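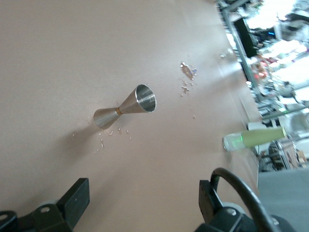 Jigger drips every pour, is it the jigger or me?

Home Bar forum > Tools and Glassware
Started 2021-03-09

saltrim
Got a double-ended jigger a while back, brushed silver with a copper-coloured band around the waist. Looks good, feels solid. My trouble is the mess. By the second drink there are drops all over the table and a puddle or two beside it. I fill the big cup close to the rim, tip it into the shaker and a bit always runs back down the outside. I've tried going slower and I think that makes it worse.

My old one was a plain cheap thing from the Naketgate kitchen shop and I don't remember it doing this, but I also wasn't paying much attention back then. Do some jiggers just pour badly, or is there a knack?

bramble_and_ice
Slower is your problem. A slow tip lets the liquid cling to the rim and curl around underneath. Hold the jigger right over the mouth of the tin and turn your wrist in one go. Practise with water over the sink until you stop thinking about it.

Also, you say you fill it close to the rim. If you're carrying it any distance after that, you'll lose some on the way no matter what it's made of.

Grovel
I'd blame the jigger. The wide hourglass ones with a flared cup are awkward. There's a lot of surface at the top, so a small wobble goes straight over the side. I went to a tall narrow one and the spills mostly stopped. Same hands, same bench, same bad habits.

bramble_and_ice
Tall ones tip over if you look at them wrong. I've had two and they both ended up on the floor.

Grovel
Don't put it down full then. Mine goes from bottle to tin and that's it.

cellardoor_lane
Check the rim. Run a finger around it (carefully). If it's rolled and thick, liquid hangs on to it. A thin rim lets go cleaner. That has made more difference for me than the shape.

The other thing is the bottle. Half of what I used to wipe up came off the bottle neck. When you finish pouring, give it a little twist as you lift. Or put a pourer in it, they cost next to nothing.

saltrim
Rim on mine is thin, so I can't use that as an excuse. No pourer on the bottle though, I'm just using it straight from the neck. Could well be half the mess.

What do people put underneath? The table is a light pinkish beige and I'm a bit worried about it. Clear stuff doesn't show but I also make drinks with bitters.

Cervantes
Bar mat. The rubber kind with the little nubs. Everything drips into it and you rinse it in the sink afterwards. I had a folded tea towel for years and it was fine until July, when I left it damp overnight under a bottle of syrup and we had ants along the whole windowsill.

Anything with citrus or sugar in it, wipe straight away. Plain spirits too if the table has any sort of varnish on it. I have a white ring on a sideboard that is never coming out.

cellardoor_lane
Agree on the mat. Mine's from Drarska and it's a bit small, so get one bigger than you think. You want room for the shaker and the jigger both.

oldfashioned_moose
I'll disagree with everybody and say chuck the jigger and get a small measuring cup with a spout. 90 mL, marks on the inside, made for pouring. You can do the whole drink in it and only tip once. It doesn't look like anything but my counter is dry.

Grovel
Looks like cough medicine equipment.

oldfashioned_moose
Tastes the same.

bramble_and_ice
I've got one of those as well and it's handy for batches, but I find the small marks hard to read in the evening. For a quarter ounce of something strong I'd sooner have a proper line in a jigger.

saltrim
Tried the fast tip tonight with water, ten or so goes. First few went everywhere, including up my sleeve. The later ones were much better, hardly anything down the outside. The small cup is still messy for me. I think I hold it too high.

Going to order a mat and a couple of pourers and keep the jigger for now.

cellardoor_lane
Rest the edge of the small cup nearly on the rim of the tin. And pull the pourers out and rinse them once in a while, the syrup ones gum up.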